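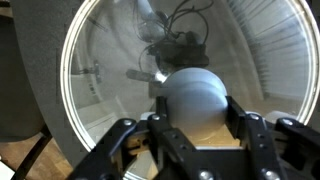
New hobs at Trescombe: what happens next

Work to replace the gas hobs at Trescombe starts in March, beginning with the flats on the Dralwood side and then moving across to the main building. All 298 flats are included. The programme is expected to take 12 weeks if access goes well, and your own flat should be finished in a single day. This item covers the main points people have been ringing the office about.

Why gas is going

The gas riser pipes date from when the flats were built and are due for replacement. Doing that would mean opening up the hall cupboard in every home and then doing it again for the safety checks later on. The cost was close to that of changing to electric, so the decision was made last autumn to take gas out of the kitchens altogether. Heating and hot water are not affected, as they already come from the plant room.

You will no longer pay a standing charge for gas once your supply is capped. Your supplier should send a final bill. Please take a photo of your gas meter on the morning of the work and keep it until that bill has been settled. A few people in the pilot flats were sent estimated readings that were much too high, and the photo sorted it out.

What you are getting

The new hob is a four-ring induction model with a plain glass top, fitted into the existing worktop. Surov are the contractor. They will put in a new cable from your consumer unit, a wall switch above the worktop and the hob itself. The largest ring draws up to 2,000 watts. The cable has been sized to run all four rings together, so you do not need to worry about having the oven on at the same time.

If you have a pacemaker or another implanted device, tell the office before your appointment. Most people can use an induction hob by keeping a sensible distance from it, but you should check with your clinic first, and we can fit a ceramic hob if that suits you better. Ceramic is also available if you have difficulty with touch controls. One resident with poor eyesight has tried both and preferred the ceramic with the turning knobs.

Your pans

Induction only works with pans that have magnetic metal in the base. Hold a fridge magnet to the bottom of the pan. If it sticks firmly, the pan will work. If it barely holds, the pan may heat slowly or the hob may not recognise it. Cast iron, enamelled steel and many stainless steel pans are fine. Plain aluminium, copper and glass are not, unless they have a steel plate built into the bottom.

Lids do not matter, so keep the ones you have. A lid from an old saucepan will often fit a new one if you measure straight across the top of the pan from inside edge to inside edge.

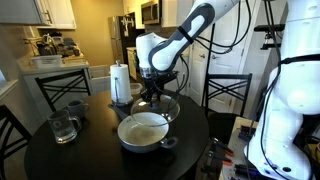 Each household can claim a pan pack, made up of two saucepans and a frying pan. You can take the pack or a voucher of the same value to spend at Dauda on the parade, which stocks larger pots and flat-bottomed woks. You cannot have both. The form is in the envelope with your appointment letter and there are spares at the office. Please return it at least a week before your date so the pack can be brought up with the hob.

Old pans can be left in the crate by the bin store. Anything usable goes to the reuse shop and the rest goes for scrap metal. Please do not put them down the rubbish chute. It has been blocked twice this winter already, once by a roasting tin.

On the day

Surov will knock between 8am and 9am. Please clear the worktop for an arm's length on each side of the cooker, and empty the cupboard underneath and the one next to it. The electricity will be off for part of the morning, so charge your phone the night before. The freezer will be all right if you leave the door shut.

Someone over 18 must be at home when the team arrives and again when they test the hob and show you the controls. In between you can go out if you wish. Hot drinks and a microwave will be available in the ground floor room until 4pm.

If you cannot make your date, ring the office and we will offer another. Missed visits put the whole landing back, as the gas is capped one landing at a time.

Getting used to it

Teófilo Taipe from the second floor has had his hob since the pilot and has agreed to run cooking sessions in the ground floor room. There will be three, all in the evening at 6.30pm, with the same content each time. He will be making rice, an omelette and a pot of beans, and people can have a go themselves.

His main advice so far is to start lower than you think. "I burned onions for the first fortnight," he told us. "On gas I put the pan on and then chopped. Now I chop first." He also suggests cooking from setting five or six for most things and keeping nine for boiling water — it is very quick, and oil left on it can smoke before you have turned round.

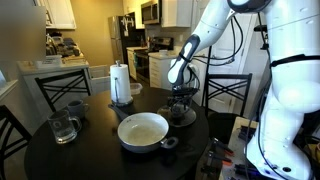
Frying pan on a round black table.

A few other things from the pilot flats. Some hobs make a humming or clicking sound, mostly with lighter pans, and this is normal. The glass can be wiped with a damp cloth and washing-up liquid once it has cooled. Do not use scouring pads. Lift pans across the glass and avoid dragging them, as grit underneath will scratch it. The child lock is the key symbol on the left, and you hold it down for 3 seconds to switch it on or off. Nearly every call to the repairs line from the pilot flats was about a hob that would not start, and in most cases the lock was on.

Places at the sessions can be booked at the office or by putting your name on the sheet in the lobby. Say if you need someone to interpret. Appointment letters for Dralwood go out first and everyone else should have theirs before the end of the month.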